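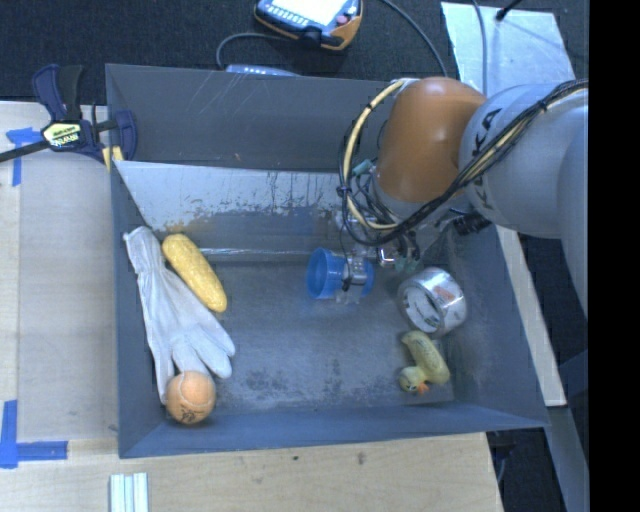

我们在找人一起搭一套分拣杂物的机械臂,地点是Mokden共享工坊二楼最里面那间。项目叫Wareck,从三月做到现在,臂能动,夹爪能合,离“随便倒一堆东西进去都能挑出来”还差得远,所以想再招2位固定伙伴,外加若干周末来帮忙测试的朋友。目前箱子里放的都是家里翻得出来的东西:白色劳保手套、网球、小黄鸭、一卷银色胶带,还有那只侧躺着的半透明蓝色塑料杯。选它们就图个形状和软硬各不相同,杯子透光,胶带反光,手套软塌塌的没个准形,每一样都够聊一晚上!

眼下手头的活

夹爪的走线要重新理一遍,现在线太乱,换一次手指就得折腾好久。想改成快拆接头,支架也想重画一版。
识别程序对透明和反光的东西认得不稳,上一轮我们跑了486次抓取,记录都在,等着有人好好看一遍。
料箱换位置以后要重新标定,现在靠夹子和蓝胶带定位,土办法,能用,欢迎提更好的。
还缺一份像样的操作说明,给第一次进工坊的人看。

希望你是这样的人

会一点Python,或者会画图打印零件,或者焊线焊得漂亮,三样占一样就行。没碰过机械臂完全没关系,我们几个里有一半是从修自行车、做音箱转过来的。比较看重的是能坚持来,工作日晚上七点到十点,每周至少一次,到年底。进臂的活动范围之前要先学会用示教器和急停,第一次来会有人带着你练,练熟为止。

能给你什么

没有工资,先说清楚。工坊月费由项目出,材料和打印耗材也由项目出,晚饭大家轮流做(最近是咖喱季)。图纸和代码全部公开,署你的名字。攒下的抓取记录你可以拿去写自己的东西,打声招呼就好。做得顺的话,十月我们会带着它去Altimon创客集市摆摊,让小朋友自己往箱子里扔玩具,想想就开心!

只想来测试的朋友

每次两小时左右,带几样自己家的小物件来,巴掌大小,不怕摔,别带玻璃和带水的。未满16岁请家长陪同。

怎么报名

写封短信投到工坊前台31号信箱,或者在Dahlgren论坛的Wareck帖子下面留言,说说你做过的一样东西,坏掉的也算。六月底前都收,看到就回。想先来看看的,晚上七点以后直接上楼敲门,穿不露脚趾的鞋。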